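# Dinura 56 analogue synth

*Made by Usitz. £1,490, with the power supply and a soft cover in the box.*

We've had the Dinura 56 on the shop's demo bench since July and I still go over and play it most mornings before we open. It's a four-voice analogue keyboard with 56 patch memories, a proper spring reverb and the nicest filter I've had my hands on in years. If you play in a band and need one keyboard that can do the low end, the swells and the odd bit of screaming lead, please come and try it!

## The sound

Each voice has two oscillators, plus a third one that drops an octave below and can be brought in with its own slider. That third one is where the fun starts. Bring it up a quarter of the way under a plain organ-type patch and the whole thing goes thick and slightly wobbly, like an old soul record played on a turntable that wants a new belt.

The filter has two settings, Soft and Hard. Soft is for pads and basslines and stays warm even when you open it right up. Hard whistles and spits (turn your monitors down first, I mean it) and gets you close to the sort of lines you hear on early acid tracks. There's a drive knob after it, and it goes from "a bit of hair" to "is the speaker all right?" over a very long turn, so it's easy to find a spot you like and go back to it.

The reverb is a real spring tank. Knock the case and it crashes. I love this, though if your drummer likes to lean on things you may feel differently. 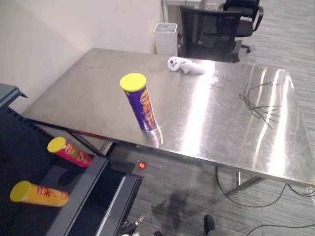
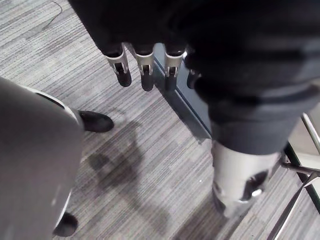 ## Playing it live

Arsalan Rana took our first one out with his band Dreltmont for a run of small club dates, and came back with a page of notes. The best bits:

- Patch changes are instant, and a held chord keeps ringing while the new sound comes in under your other hand.
- The display is easy to read on a dark stage, but quite bright. He turned it down to the second-lowest setting and left it there.
- Tuning takes a few minutes to settle from cold. Switch it on when you start your line check and you'll be fine.
- The headphone socket is on the back. He hates this. So do I.

He also wrote every part of their new single on it, including the drums, which are the noise source through the Hard filter with a very short envelope. Ask us and we'll load his kick and snare into yours before it goes out. They live in slots 55 and 56.

## What's on the panel

| | |
|---|---|
| Voices | 4, analogue |
| Keys | 49, full size, with aftertouch |
| Memories | 56 |
| Effects | Spring reverb, chorus |
| Outputs | Stereo jack pair, headphones |
| MIDI | In, out, USB |
| Case | Metal with ash ends |

The chorus has one button and no controls at all. It sounds great on everything, so I've stopped minding.

## Which version?

Usitz built 500 of the first run, with cream sliders and a slightly noisier chorus. Ours are all from the second run, with black sliders and the firmware that fixes the arpeggiator losing time when you sent it an outside clock. If you've got a first-run model, the update is free and we can put it on for you while you wait.

## Extras

The Chaudhry hard case is £613. Yes, it's a lot. It's also the only case I've found that fits the 56 without extra foam, and the wheels are good on cobbles. The expression pedal is sold separately and we usually have a couple in stock.

Come in and play one any time from 10am. Bring your own headphones if you're fussy about them, and a memory stick if you'd like to take home whatever you come up with.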